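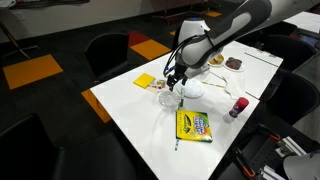

Viorica Petek
Project Lead, Punetville Civic Arms Survey

Progress report to the Fedoruk Fund
Jun 20, 2025

Work since the last report

The survey covers the coats of arms, seals and badges used by the former boroughs and parishes now within Punetville. Our grant application promised a checked blazon for each one, a note of where the design came from, and a public register that anyone can search. The first of these is nearly done. The second is behind schedule, and the register is in testing.

We have finished reading the council minute books held at the Dreka record office. They run to 2592 pages, and the index at the back of each volume turned out to be of little use, as the clerks filed anything to do with arms under "Stationery" or "Mayor, chain of." Every page had to be read. The result is a list of 90 items, counting separate versions of the same arms as separate items where the tinctures or charges differ.

Findings

The arms of Brekia are the main change from what was printed in the old town guides. The guides give a blue shield with a silver bridge and, in chief, two gold wheat sheaves. The grant itself has a single sheaf between two mill wheels. The second sheaf seems to have come in with a letterhead engraver and was then copied onto the street signs, the school badge and the mayor's chain. We have recorded both versions, with the granted one listed first.

Dreka has no grant that we can trace. Its stag's head was taken from the seal of a local landowning family and used by the borough without authority. The council discussed this in December of the year it built the new town hall, agreed to write to the heralds, and did not return to the subject. We are listing it as an assumed device.

Mottoes have taken more time than planned. Three are in faulty Latin, and in each case we have kept the spelling used on the seal and put a corrected reading in the notes. Spyros Kovačević has done the translations and is still unsure about the Punetville motto, which can be read as "by the ford" or "by means of the ford." Both will be given.

Problems

The seal impressions are in worse condition than the catalog suggested. For 20 of the items the only source is a worn wax impression, and the blazon has to be marked as uncertain. We asked whether the original matrices survive. The record office has found the one for Brekia — it was in a box of weights and measures — and is still looking for the others.

Permission to reproduce the school badges is also outstanding. Two schools have agreed. The third has passed our letter to its governors.

Budget

Spending is within the award. Travel is under budget and copying fees are over, by nearly the same amount. We would like to move the travel balance to copying and ask the Fund to confirm that this is acceptable.

Next period

Finish the notes on origins, starting with the parish badges.
Settle the wording for assumed arms, so that it is the same throughout the register.
Send the Brekia entry to the town council for comment before it goes public.
Open the register to readers at the record office.

The full list of items with their current status is attached as Appendix A, and the expense sheet as Appendix B.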